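Jarrah Mahuika joins Sirnton Racing for Formula 4 season

Sirnton Racing is delighted to confirm that Jarrah Mahuika will drive for the team in single-seaters next year, stepping up from karting after two seasons at the front of the senior class.

The 15-year-old signed a deal covering 2 seasons and will drive car number 20, the number Mahuika has carried on every kart since cadets. Testing begins in November, with a first run at the Ocampo circuit, and the full race programme follows in the spring.

Mahuika first came to the team's attention at last year's winter cup, climbing from the back row to finish fourth in the final on a drying track. An invitation to try the simulator followed, and then a day in the car itself. By mid-afternoon the lap times were close to those of our regular test driver, and the engineers were already asking when the next day could be booked!

"I've watched this series since I was small enough to sit on the tyre wall," said Mahuika. "I got out of the car after that first test and couldn't stop talking, I think I went through every corner twice with anyone who would listen. The brakes are the big thing for me. In a kart you feel everything through your back, and in this you have to learn it through your foot. I've got a lot to learn and I can't wait to get going."

Sirnton Racing's team principal said the decision had been an easy one.

"We've seen plenty of quick youngsters and Jarrah is certainly quick, but what we really liked was the debrief. We had a page of questions ready and most of them were answered before we'd asked. We're thrilled, and we think people are going to enjoy watching this driver race."

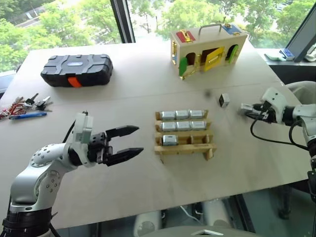
The winter plan is a busy one. After Ocampo the team moves on to two further tests, one of them shared with the other Formula 4 squads, and by the time the season opens Mahuika should have covered about 3,000 kilometres. Much of that will be on old tyres and full tanks, with the short qualifying runs left until the new year. School comes first on weekdays, and the team has arranged the simulator sessions for the early evening, starting at half past five.

Mahuika's car will run in the dark green and white of Jendis, which has backed the team from its first season and has agreed to stay on as main partner. Ulta also returns, and will once again supply race suits and gloves for the drivers and the pit crew.

The team's second driver will be named before the shared test. Talks are well under way, and we hope to have more good news soon.

Supporters will get their first chance to meet Mahuika at the Sirnton workshop open evening in November. Doors open at 6pm, entry is free and the new car will be on show in its race colours. There will be a pit stop practice for anyone who fancies a go with a wheel gun, and parking is available in the field opposite the main gate.

Race dates and ticket details will be published on the team website once the calendar has been confirmed.

Interview requests for Jarrah Mahuika should be sent to the Sirnton Racing press office.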